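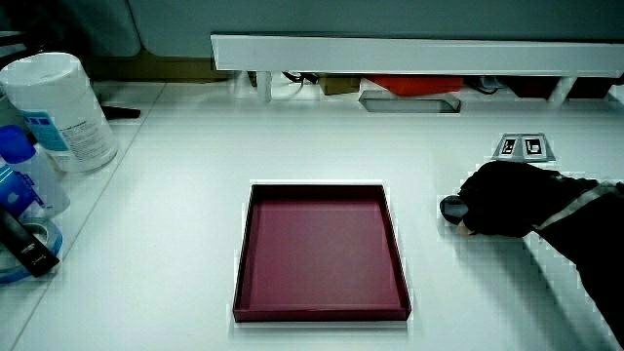
Figure 3. The sorting bench between trials, with the tray empty and a gloved operator at right.

3.2 The bench

Prestov was put together in a shared workshop over two winters, and its bench shows it. The work surface is a white office table with a power outlet set into the top and a shelf across the back (Figure 3). We did not choose the table for its optical properties. It was the one Thulani Zwane could get up the stairs. White has since proved a mixed blessing: it makes a dark tray very easy to find, and it also makes every shadow look like a part worth picking up.

The tray is the only fixed target in the task. It is shallow, maroon, and walled on all four sides, and the arm must place each sorted part inside it without touching a wall. An earlier tray was clear plastic. The depth camera regarded it as a rumor, and we retired it after one afternoon. The maroon tray gives a clean outline under the workshop lights, and its low walls forgive a release height that is slightly too generous, as ours generally was.

We left the clutter in place. Wipes, a bottle with a blue cap, and a roll of tape live along the left side of the table, and the space under the shelf holds a cardboard box, cables, and other things that members have put down and intend to come back for. A tidier bench would have given better numbers. It would also have lasted until the next open evening, and we wanted results that hold on a table other people use.

3.3 Sharing the table with a person

Most home builds assume that the operator stands back with folded arms. Ours had to reach in, sometimes to reset parts and sometimes out of plain distrust. The software therefore treats a hand on the table as a normal event. When the overhead segmentation reports a hand or sleeve inside the work area, the arm finishes its current vertical move, holds, and waits until the area has been clear for a set time before it goes on.

Gloves were the first difficulty. The hand detector we started from had evidently been raised on bare hands, and it took a black glove for a tool, a cable, or on one memorable run a part to be sorted. (The speed limit on the arm is low and the grip is weak. Unathi Joubert reports that it was like being corrected by a kitten.) We retrained on frames recorded at our own bench: 2,581 in all, of which 1,334 contain a gloved hand and 724 of those also show a long sleeve. Labels were drawn by two of the authors and disputed by a third.

Sleeves were the second. A dark sleeve with a reflective stripe, like the one in Figure 3, splits into two regions under strong light, and the detector would report a hand on one side of the stripe and an unexplained dark object on the other. We merge any region that touches the table border with its nearest neighbor before classifying it. This is crude, and it fails when someone leans a dark bag against the table. We have put up a sign.

The outlet deserves a sentence of its own. Its metal bezel throws a bright reflection that drifts as people walk past the lamp, and for most of October the planner believed there was a small, restless part living there. We masked the region by hand in the configuration file — a fix that Shireen Van der Merwe has asked us to describe as "static scene priors," and which we will describe as a rectangle.

3.4 Trial procedure

Each trial began with an empty tray. The operator placed the parts on the open table, one palm flat on the surface to keep the small ones from rolling, then withdrew the arm and pressed start. Every run had 8 parts, drawn from a mixed bin donated by the Bokholm bicycle group. Operators were told to interrupt at least once per run by reaching in from the right, at a moment of their choosing. Xolani Mokgethi chose the same moment every time and his runs are reported separately.

We logged a placement as good if the part came to rest inside the tray and no wall had been touched. Parts that bounced in off the rim were logged as failures, over some objection. If the arm held for a hand that was not there, we logged the hold as false and let the run continue. Runs ended early by the workshop closing for the night were repeated from the beginning.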